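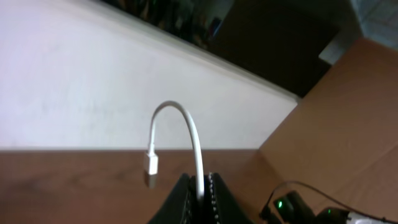 Duygu Gökçe writes that the author note she sent with her second Plindbridge novel was returned with a word limit she had not seen before, and asks which rules apply to reissues. The answers below cover new titles and reissues alike.

How long should an author note be?
Back cover: 5 lines as set in the house template. Inside back page: up to 18 lines. Notes over the limit are cut from the end, so place the least important facts last.

First person or third person?
Third person for print and for the catalog. First person is accepted in the Clilard newsletter only.

Which earlier books can I list?
Published books with a registered ISBN. Works in progress may be named if a contract has been signed. A series counts as one entry; give the series title and leave out the single volumes.

Can I mention hobbies, pets or where I live?
Yes, up to 2 such items. Give a region or state instead of a street or neighborhood. Names of children are removed by the copy desk.

I write under a pen name. Which name goes in the note?
The name on the title page. The legal name is kept in the contract file and is not sent to bookstores or reviewers. If both names are already public and you want them linked, tick box 3 on the Pindcombe form.

My name has letters that do not display correctly in the online catalog. What should I do?
Send the note as a UTF-8 text file. The older import tool dropped the dots and cedillas in names such as Şimşekoğlu. Records loaded before the change in September have to be fixed by hand, so include the record number.

Can I change the note after publication?
The catalog version can be changed at any time and is refreshed overnight. The printed version changes at the next printing. E-book files are replaced only when another correction is also due.

Who holds the rights to the note?
The author. Plindbridge has permission to shorten it for ads and event listings.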